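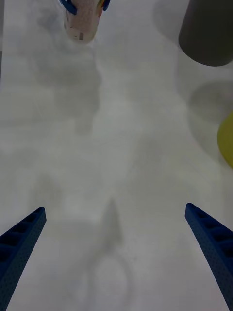
Open day at the Ruso cup works, Kullilow

Posted in: Day trips, Factories and workshops

Ruso opens its works to the public twice a year, once in autumn and once in December, and we finally got to the December one. The works is on the flat side of Kullilow, past the silos and over the rail line. Entry is free but you book a time slot for the guided part. Ours was 10.40 on the Friday. The display hall and the seconds shop don't need a booking and you can go in and out of them all day.

Getting there

We drove up from Brirnham the night before. There is a bus from the town centre, route 713, which stops on the highway outside the gate, but it doesn't run often and the walk from the stop has no shade. Parking is in the gravel paddock beside the loading dock. Closed shoes are compulsory for the tour and they do check. A couple in front of us were sent back to the car to swap out of sandals.

You sign in at a window, get a sticker and a pair of safety glasses, and wait under a shade sail until your group is called. There is a tap for water bottles. The toilets are on the left before you go in, and there are none along the tour route.

The clay end

The tour starts where the clay comes in. It arrives in bulk bags and goes into a mixer with water, then through sieves and a magnet that pulls out bits of iron. Iron leaves brown specks in a pale cup, and the guide had a tray of spoiled ones to pass along. I quite liked the specks. The guide said a lot of people do, and that those cups sell well in the shop, but the cafe customers want every cup in a box to match.

From there the clay goes two ways. Straight-sided cups are pressed on a turning head, a lump of clay at a time, with a heated former coming down into the mould. Cups with a belly or a narrow foot are slip cast, which means liquid clay is poured into a plaster mould and tipped out again once a skin has formed on the inside. The casting benches were the part I could have watched for longer. It is slow, wet work and the timing depends on the weather. On a humid day the moulds take longer to draw the water out and everything behind them gets pushed back.

The moulds themselves wear out. After a while the sharp edges go soft and the cups come out a little fat. Old moulds are stacked outside along the fence and you can take one home for a gold coin. We took one. It now holds the back door open.

Handles

I had assumed that handles were part of the cup from the start. On the cheaper ranges they are. On the others, handles are cast separately in strips, snapped apart, trimmed, and stuck on with a dab of slip while both pieces are still damp. If the handle is drier than the body it cracks off in the kiln, and if it is wetter it sags. The people on the bench were doing it by eye, holding the cup upside down and turning it to check that the handle sat square.

We were each given a raw cup and a handle to try. Mine looked straight until I put it down on the bench. They don't fire the visitors' efforts. The clay goes back in the mixer at the end of the day.

Drying and the kilns

The drying room is warm and smells like a garden shed. Cups sit on slatted shelves with the rims facing down, and they are turned partway through so that they dry evenly. You go through this room fairly quickly, single file, with your bag held in front of you.

There are two kilns. The older one is a box with a brick door that gets sealed up by hand, and it is now used only for samples and short runs. The newer one is a tunnel. Cups go in one end on a flat trolley and come out the other the next day, and the trolleys shuffle forward one place every 40 minutes. One was due to move while we were standing there, so the guide stopped talking and we all watched it. A bell went, the trolley moved its own length, and the bell went again.

It was hot at that end and I would not recommend the early afternoon slots.

Glazing

Glazing is between the first and second firings. The inside of each cup is filled and emptied, then the outside is dipped or sprayed. The foot gets wiped on a damp sponge belt, as any glaze left underneath will weld the cup to the shelf. The glaze goes on chalky and doesn't look anything like the finished colour, so each tub has a fired tile hanging off it on a string.

The dark green that Ruso is best known for is a dusty pink before firing. There were a few children in our group and this was the thing they talked about afterwards.

Checking

Next is the sorting room, a long room with windows down one side and pale tables. Every cup gets picked up, turned, run under a thumb around the rim and tapped. A good cup rings. A cracked one makes a short flat sound that you can pick straight away once you have heard it a few times. We each had a go at it with a tray of mixed ones and most of us got them right, apart from one with a hairline crack at the base of the handle that fooled the entire group.

The tables are pale and matte so that a cup can be looked at against a plain surface. A shiny top throws the light back up and hides pinholes in the glaze. With a cup standing on a plain light table you notice its shadow nearly as much as the cup, and the sorters use that too. If the rim is out of round, the shadow will often show it first when the cup is turned on the spot.

Seconds go in grey tubs for the shop. Anything with a crack is broken up and crushed for path gravel, which explained the crunch on the way in from the car park.

The display hall

After the tour you come out into the display hall. It used to be the packing shed and still has the roller doors. One wall has the company's old shapes in order, from thick railway-style mugs through to the thin ones they make now. The labels give the shape number and the years it was made and not much else. I would have liked to know who bought them. Shape 588 was the one I recognised, as we had a set of them at home when I was growing up and I had never turned one over to see where it came from.

There are handling tables too, where you can pick things up. I thought this was the best idea of the day. You don't learn a lot about a cup through glass. Two cups that look much the same can feel quite different once you have hold of them, mostly because of where the weight sits and whether two fingers fit through the handle. The tables are kept fairly bare, so you can put a cup down, step back and look at it by itself. You are asked to put things back where you found them, and by the time we got there that system had broken down a bit.

At the far end Nugroho had a coffee stall and was serving in Ruso cups, in three different shapes. You could ask for the same coffee in a second shape for a dollar more. We tried a flat white in a wide cup and in a tall narrow one. The wide one cooled down faster. I thought the narrow one tasted stronger, my partner couldn't pick a difference, and we left it there.

The seconds shop

The shop is a demountable next to the display hall. It opens at nine and was well picked over by the time we had finished the tour, so if you are after something particular go there first and leave your box at the counter. They will hold it with your name on it until closing.

Prices are marked by coloured dot. Yellow is for colour faults, blue for specks and pinholes, and red for shape faults, meaning cups that wobble or are out of round. Red dots are the cheapest. Check them on the flat board by the door before you pay, as some wobble a lot and others you would hardly notice. There is newspaper for wrapping but bring your own box. The ones they had were too big and things slid about in ours on the way home. We lost one saucer.

We came away with six of the dark green cups (yellow dots, though I can't find the fault in four of them), a milk jug and the plaster mould.

Food

The sausage sizzle was run by the local netball club, with onions and a vegetarian option. There is also a bakery on the main street of Kullilow that stays open until two. Seating at the works is limited to a few benches near the shade sail. People were using the loading dock steps as well.

Access

The display hall and shop are level, with a ramp at the demountable. The tour route has one set of metal stairs up to the drying room and a narrow walkway beside the tunnel kiln. People who can't do the stairs can be met on the other side by a second guide, but you need to ask for this when you book. Prams have to be left at the sign-in window. It is loud near the mixers and they have earmuffs in children's sizes.

Would we go again

Yes, for the shop and the sorting room. The tour is the same each time according to a woman in our group who had done it before, so next time we would probably skip the guided part and go straight to the handling tables. The autumn day would be easier for the heat. Bookings for it open on the Ruso website in the new year, and the morning slots go first.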